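Leltcombe College Alumni Magazine Index
Data card and README

Summary

The Leltcombe College Alumni Magazine Index is a structured listing of people, departments and campus events named in the printed alumni magazine. It contains 2,418 entries drawn from 85 issues. Each entry records a name as printed, the role or class year given beside it, the issue and page, and a short subject heading. The index was prepared by the College Archives for use by alumni, family researchers, and staff of the Office of College Relations.

Last revised: Mar 14, 2022

Contents of the release

entries - one row for each mention of a person or department
issues - one row for each issue, with volume, number and page count
headings - the list of subject headings, with scope notes
changes - corrections made after the first release

All four files are plain text with tab-separated fields. Names with accents are stored as printed. Where the magazine misspelled a name and later ran a correction, both forms appear, and the corrected form is marked as preferred.

Sources

Entries were taken from the bound set held in the Vondevholm Reading Room. The bound set lacks 3 issues, which were indexed from copies lent by the Department of Music. Advertisements, the letters page and the donor lists were left out. Captions were indexed in full, including the names of students shown in group portraits when the magazine printed them.

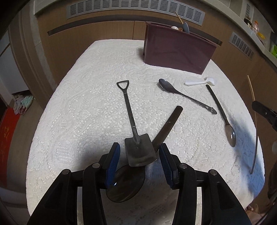 Class years follow the magazine's own usage. Before the change to the present degree calendar, a student who finished in the summer was listed with the class of the following year. The index does not adjust for this, and users who compare it with registrar records should expect some differences of one year.

Faculty titles are given as they stood in the issue concerned. A person who appears first as an instructor and later as a department chair will have separate entries under each title, joined by a shared person number. There are 434 person numbers assigned to faculty and staff. Student and alumni entries are joined only when the magazine itself makes the connection, for example by printing a former name in parentheses.

Subject headings

Headings were drafted by Joelle Bataineh and reviewed by Samer Semaan. They cover academic departments, athletics, commencement, performing arts, campus buildings, and appointments and retirements. An entry may carry up to 3 headings. The heading "Brusov Lectures" is used for the annual lecture series only - talks given by the same speakers on other occasions are placed under the host department. 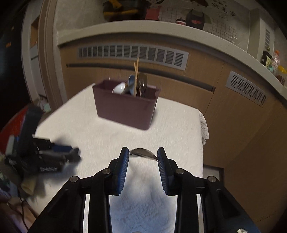 Vol. 12, No. 2 | Page 7

Known limitations

Coverage of the evening division is thin in the early volumes, which seldom named its students. Athletics entries for junior squads often give a last name and initial only. Two people with the same name may have been joined in error where no class year was printed. Users who find such a case are asked to send the entry number and a copy of the page to the Archives.

The index does not contain home addresses, telephone numbers or birth dates, even where these were printed. Living alumni may ask to have an entry withheld from the public file. Requests are handled each June, and the entry is replaced with a blank row so that numbering is preserved.

Terms of use

The files may be used for personal research, teaching and publication. The text and photographs of the magazine itself are not part of the release and remain subject to separate permission.

Suggested citation

Leltcombe College Archives. Alumni Magazine Index. Compiled by Randa Smadi and Rhys Whitcombe.

Contact

Questions about entries: Randa Smadi, College Archives
Questions about file formats: Si-woo Woo, Library Systems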